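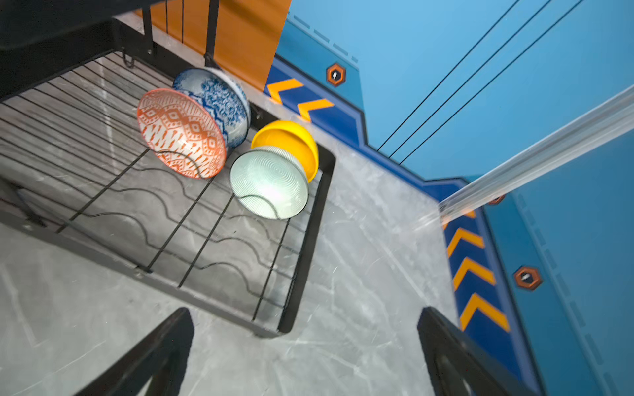 About the Cirkgate Supper School

We teach people to cook for a full table. That's the whole idea, and after 378 evenings of it we still get excited when the doorbell goes at six!

The school started in the back half of the old Castillo bakery in Sillitstead, with 2 burners, a borrowed oven and a sign-up sheet taped to the door. Syahrul Khoo ran the first class, a noodle soup night, and so many people came that half of them ate on the front steps. We moved to Cirkgate the next spring and have been here ever since (same soup, more chairs).

Classes are small and run all year, apart from July, when it's too hot to have every stove going. You'll cook in a group of four, sit down together at eight, and eat what you made. Most of our students had never cooked for more than themselves when they first came. Some still burn the onions, and so do we now and then.

What we teach changes with what the growers bring in. Fall is squash, beans and long braises. Winter is dumplings, broth and a lot of bread. In spring we go a bit wild with greens and herbs, and the Pimen course, our six-week program for complete beginners, starts up again. It covers knife work, rice, eggs, stock, a roast and one good cake, and it fills up fast.
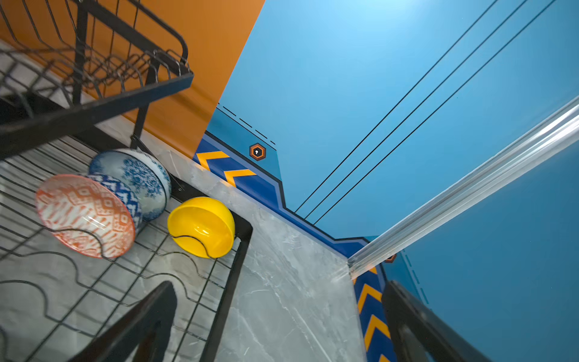
Pimen was the first class I ever took where I went home and made the same thing again the next night, one of last year's students wrote to us, and my kids now ask for the rice by name. We read that one out loud at the staff meal and there was some cheering.

We've served 3,725 suppers so far, and we keep the recipe for every one of them in binders by the front window. Come in and leaf through them any afternoon after two. If there's a dish you grew up with and can't get right, bring us what you remember and we'll have a go at it with you. A few of our favorite classes began that way, including the sour fish stew and the plum buns.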